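Community theater: cutting a straight play to fit a rental slot, who has to approve it?
Stage & Performance > Producing and Directing
Posted by treriplayers on 2021-07-13

I'm directing for the Treritden Players, a group that does two shows a year. Our next one is a full-length drawing room mystery, three acts, still under copyright, licensed through one of the usual play publishers. We open in November at the Mudar, which is a 138-seat house we've rented before.

When we read the script out loud it ran two and a half hours without the intermission. The Mudar rents in blocks and our block has us out of the building much earlier than it used to. If the show goes over we pay a penalty for each half hour, and with our ticket prices that would eat most of what we make in a night.

My plan was to trim it. There is a long scene at the top of act two with a vicar and a housekeeper that repeats what we learned in act one, and there are a lot of telephone calls. I think I could take out 18 pages and the audience would still follow the plot. I was also thinking of folding the vicar's few useful lines into the doctor's part, as we are short one man.

One of my cast says this is illegal. Another says every amateur group does it and the publishers don't care. The license we signed has a paragraph about "changes or alterations" but it is written in a way I can't make sense of. Do I need permission for cuts only, or just if I rewrite things? And if I do need it, who do I write to, the publisher or the author? The author is alive, I believe, but I have no idea how to reach him.

Also, does it matter that we don't pay anybody?

Sutrisno Hutapea
Stage manager, various groups

You need permission for both. A standard amateur license lets you perform the script as published. Taking lines out is a change. Giving one character's lines to another is a change too, and most publishers look at that one harder than a plain cut, as it alters who knows what in the story.

It doesn't matter that you don't pay anybody. The license covers the public performance, and the author's rights in the text are the same whether the actors are paid or not.

Write to the publisher who licensed the show to you. Don't go looking for the author. The publisher acts for him, and if he has to be asked they will do the asking. In your email put the license or account number, the title, your dates, and the venue. Then attach a list of every cut by page and line. Some houses want photocopied pages with the cuts marked in pencil, so check their site first. Say plainly that you have a hard time limit in the building. They hear that often and it is a reason they understand.

Do it now. I have had replies in a week and I have had one that took 90 days, for a play where the estate had to sign off. With a November opening you have time, but you don't want to be in rehearsal with an answer still pending. Block the full version until you hear back. It is much easier to take a scene out late than to put one back in.

Two more things. Ask whether there is an approved shorter version already. Many older three-act plays have one, sometimes sold as a one-act or a schools edition, and it may need a different license. And ask separately about the vicar. If they say no to combining the roles they may still say yes to a woman playing the part, which would solve your casting problem without touching the text.

Keep the reply. If it comes by phone, ask them to put it in an email.

fevilville_rep

Everybody cuts. We did a farce in Fevilville with at least half an act gone and no one ever said a word. They are not sending spies to a show with 100 people in the seats. I'd just do it and keep the running time off the poster.

Najafi

I would not follow the answer above. A group near us was reported by a person in the audience who knew the play well. The publisher pulled the license after the first weekend and they had to refund the second one. They also had trouble getting titles from that house afterward.

Before you ask for any cuts, though, I would time it again. A read-through with everyone around a table is slow. People lose their place, they stop to laugh, they read the stage directions. Our last mystery read at two hours twenty and played at two hours five once the cast were off book and picking up cues.

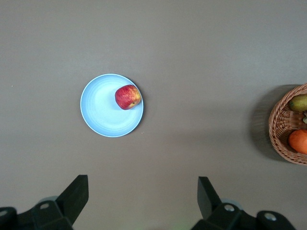

Scene changes are the other place to look. If you have three acts in one room you shouldn't need more than a prop reset, and that can be done in low light with music while the audience stays seated. Take one intermission, after act two or wherever the break falls best, and hold it to fifteen minutes. You generally don't need permission to skip an intermission, but read your license in case it says something. Some do.

Start on time as well. We used to hold the curtain ten minutes for latecomers every night and then wonder why we ran over.

If you are still long after all that, send in the request the way Sutrisno says. I would ask for the telephone calls first and leave the vicar scene as a second choice. Repeated information in a mystery is sometimes there for a reason, so go through act three with a pencil and make sure nothing in it depends on what he tells the housekeeper. I once saw a production where the detective explained a clue that had been cut — half the audience didn't notice and the other half talked about it all the way to the parking lot.

treriplayers

Thank you, this helps. I checked the publisher's site and there is a form for cuts, which I hadn't seen. I'll time the second act properly with the cast standing up before I fill it in. I went back to the vicar scene too, and he does mention the side gate, so he may have to stay.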